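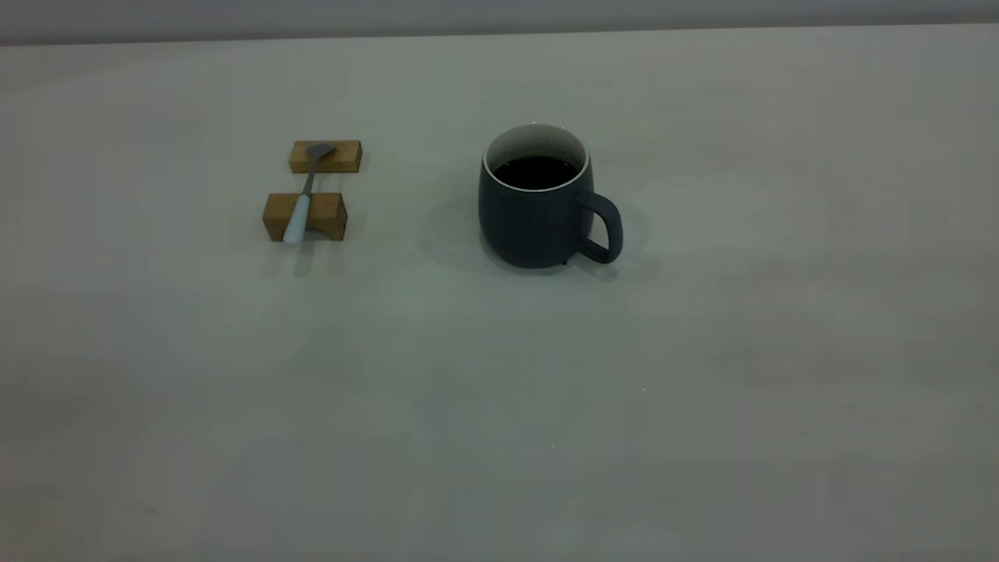
Two blocks and a spoon

Blog > Kitchen > Small fixes

I've gone through three spoon rests in the flat. The first was a ceramic one from Imai that chipped. The second was silicone and picked up the smell of every curry I made. The third is still in a drawer somewhere.

What I use now is a pair of wooden offcuts. Parveen Fakir had a box of them left over from her shelves and let me take what I liked. They sit parallel with a small gap between, and the spoon lies across both, bowl on the back one and handle on the front. Any drips go on the table, where I can wipe them up.

I gave the wood a light sand and a coat of food-safe oil. The oil was the only thing I paid for. Kanako reckons I should glue the blocks to a base, but then I couldn't move them apart for the big ladle.

The grey mug lives beside them. It's my tea mug, and having the spoon next to it means I've stopped leaving teaspoons in the sink. I'd like to get a second mug in the same colour if the shop in Clultmont still has them.

The oil will need redoing in April or so. I'll see how the wood looks by then.

Filed under: Kitchen, Offcuts, Tea

Contact | Copyright Wakana Ichikawa | Back to top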